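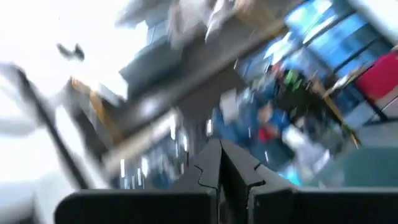 Page last changed: 2025-09-21

Sorting and Storing Cleaning Cloths at a Shared Worktable
Project report, Kiltville Design Workshop
Group members: Jocelyn Sutherland, Garba Akinola, Vasco Brandão
Supervisor: Yvette Kowalchuk

1. Background

Our group was asked to pick a small problem in the workroom and improve it over one term. We picked the cleaning cloths. They were kept in a cardboard box under the sink, used ones went back in with clean ones, and people often wiped the tables with paper towels instead. The spray bottles had no fixed place either.

The room gets strong daylight from the window side and the tables are light wood, so marks and crumbs show up well. Any table can be used by more than one group on the same day. That means the cleaning things have to be easy to reach from a chair and must not take up much of the work surface.

2. What we wanted to find out

We had two questions. Does an open basket on the table get used more than a box under the sink? And do people put the cloths back folded if no one tells them to?

We did not look at which cleaning product works best. Abelardo Toledo from the year above did that in his project and we used the product he recommended.

3. Materials

We bought 12 cloths in different colors from Hoxha, a housewares store near the school. The total budget was 50 dollars and we stayed under it. We chose soft plastic baskets with handles over wire ones, mainly because the wire ones we tried first scratched the table when they were pushed across it.

The original plan was to give each color a job: blue for tables, green for tools and handles. We wrote this on a card at each table in April and left it there for the whole test.

4. Setup on the table

The basket goes near one corner with the spray bottle standing next to it. On the table below, the basket is teal with a black handle and has a light blue cloth in it. The spray bottle is the orange one with the white trigger. Two more cloths, a green one and a bright blue one, are lying out on the wood.
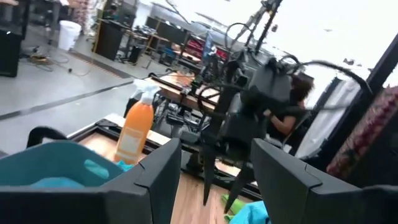

5. Results

The basket was used more than the box. Garba kept a tally sheet during the test and the table cloths were taken out in every session he watched. Paper towel use went down, though one group kept using them for glue, and we think that is fair.

Folding did not work. We folded all the cloths at the start of each week and by the second session they were in the basket any way they fit. Jocelyn tried rolling them, which held up a little longer. In the end we decided that a crumpled cloth in the basket is fine as long as it is a clean one.

The color rule was followed only in part. People took the cloth that was on top. When we asked, most of them had not read the card.

6. Problems

Used cloths were still the weak point. We put a second container by the door for them, a bucket from Brurner, but it was too far from the tables. Moving it to the end of the nearest table helped - we only did this in the last week, so we do not have much to report on it.

The spray bottle was knocked over twice when it stood on the side where people sit down. It is better on the far side of the basket.

7. What we would change

Use one color of cloth for everything and drop the card. Keep the open basket. Put the bucket for used cloths within arm's reach from the first day, and agree on who takes it to the laundry. Vasco did it nearly every time because he lives on Barkthorpe Street, across from the laundromat.

8. Division of work

Jocelyn wrote sections 1 to 4 and bought the materials. Garba kept the tally and wrote section 5. Vasco wrote the rest and washed the cloths.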